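Shape sorter bench, notebook entry, August

Second morning with the green board and I'm still delighted by it. Yi-an found it in the Mimex box with the older puzzles, and it's exactly what we wanted for the fit study: one solid slab, lots of different openings, nothing to come apart. It stays put when you press on it, too. The thin Ostine one skated all over the table last month and drove Ruba up the wall.

Started at 9 with the red cylinder, the easy one, or so I told Theophilus. A round peg doesn't care how you turn it, which takes one whole problem away. What's left is getting it over the hole and keeping it straight, and straight is the part I'd underrated. When I do it by hand I tip the far edge in first, feel it catch, then stand the cylinder up and let it drop. Lovely little move, I did it over and over before I noticed I was doing it at all!
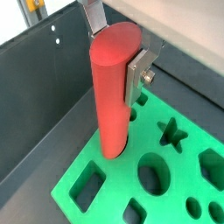

Abena wants us to write down where people look when they do this. My guess is the rim of the hole, right up until the peg covers it, and after that it's all fingers. I tried it with my eyes shut once the peg was touching the board and did fine, except for one go where I wandered off toward the star and sat there grinding away at the points. So: start position matters a lot, eyes matter less than I thought at the end. Would love to see if that holds for the hexagon.

Things to sort out about the board itself:

The round openings come in more than one size. Please write "large round" or "small round" in the log and don't just put "round". I spent half of yesterday's notes guessing which one I'd meant.

Same trouble with the rectangles. Horácio suggests naming them by row, reading from the back, and I'm happy with that if we all face the board the same way.

The board gets logged as 3854, and it keeps that number even if we turn it around. 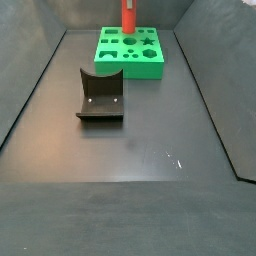 After lunch Ruba and I argued (nicely) over whether the board should sit square or at an angle. Square is easier to describe and easier to put back. Angled is how a kid would have it, shoved wherever on the rug, and Quartey's old notes say people slow down a good bit when the edges don't line up with the table. I'd like both. We could do 22 tries square, 22 angled, same cylinder, same person, and see if anything jumps out before we commit to the full 100.

Theophilus did a quick run at the end of the day and beat my best by a mile. He says he holds the peg high and lets it hang a bit loose. I hold it low and tight, like a pencil. Must try his way first thing tomorrow!

Still to do: ask Yi-an if the Mimex box had a star piece in it, and get the Stultora calipers back from Abena.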